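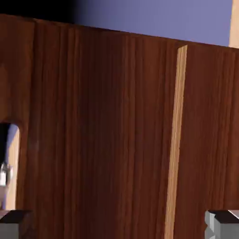
Reynaldo Soriano wrote back after the last report that he still could not tell from it whether the Drindordale drainage work was on schedule or only being described that way. Fair comment. I have left the adjectives out of this one.

Progress Report, Stultstead Community Fund
Drindordale Recreation Center, Parking and Stormwater Improvements
Feb 19, 2025

Where the work stands

The grading plan for the north lot is finished and has gone to the county. The plan for the south lot has not. Portela, our civil designer, lists the south lot as 80 percent complete, the same figure it gave us in October. I asked what had been done in between and was told the remaining work is "mostly coordination." I would treat that number as a guess until we have sheets in hand.

Clearing along the east fence is done. The old inlet near the tennis courts was dug out and turned out to be connected to nothing, which may explain a good deal of the standing water there. A replacement is now on the drawings, with 30 feet of new pipe out to the swale. This was not in the original scope.

Stormwater pond

The pond was sized by Catamum using a soil report older than the current building. Their engineer, Jacinto Tovar, says the infiltration rate is conservative. It may be. The two test pits we opened ourselves drained more slowly than the report says they should, and two pits on one side of the site don't settle the matter either way. I have asked for more testing before the pond bottom is set. Catamum thinks this is unnecessary and has said so in writing. The letter is attached.

If the slower rate holds, the pond gets wider and we lose 20 parking spaces from the overflow area. The center's director would like those spaces kept. So would I, but the permit reviewer is going to look at the same soil numbers we did.

Permits

The county has the north lot package and has returned one round of comments. Most are about labels and curb details. One asks why the lot drains toward the ball field, and that one needs a proper answer. The driveway permit has been "in final review" for two reporting periods. I have stopped guessing at a date for it.

Budget

Spending is under plan. Please don't read this as savings. Invoices for the south lot design have not come in, and the extra pipe has been quoted but not approved. Once both are counted I expect the contingency to be mostly used - possibly all of it if the pond is redesigned.

Next period

We will open the additional test pits, answer the county's comments and get the south lot sheets from Portela, complete or not. I have told Portela that no further design payment will be recommended until those sheets arrive.

Request to the Fund

We ask that the second payment be released for the north lot only. The south lot share should stay where it is until the soil results are back and you have had a chance to read them.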